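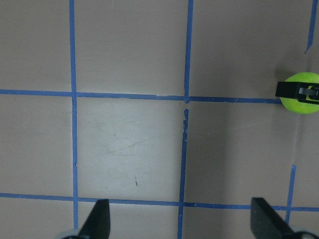 *Strips of blue tape laid out in a grid.*

Ebere Adeleke started the Stillar, a printed newsletter for the town of Umarier, in July three years ago. The first issue ran to 1,000 copies. It now prints 2,000 and goes to most of the houses between the river and the old depot.

"The local paper had closed and people were finding out about road work from the barricades," Adeleke says. "I wanted the council agenda on paper, with the bus changes next to it. That was the whole plan."

Printing is done by Vustent, a shop on Anozie Street that also handles menus and church bulletins. Adeleke writes most of the copy at night and sends the pages over by noon the next day. Five people share the delivery routes.

Ads pay for the paper and ink – the rest comes out of a small subscription fund. Adeleke turned down one offer to move everything online.

"My older readers would have dropped off in a month," Adeleke says. "They cut things out and keep them. I've seen our bus schedule taped inside kitchen cabinets." 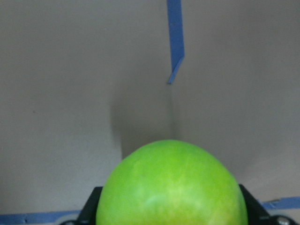 What gets the most mail?

Obituaries, and after that the high school scores. "If I get a middle initial wrong, I hear about it before breakfast," Adeleke says. Corrections run on page 3, in the same size type as the news.

The next issue has the school board candidates and a new map of the leaf pickup zones.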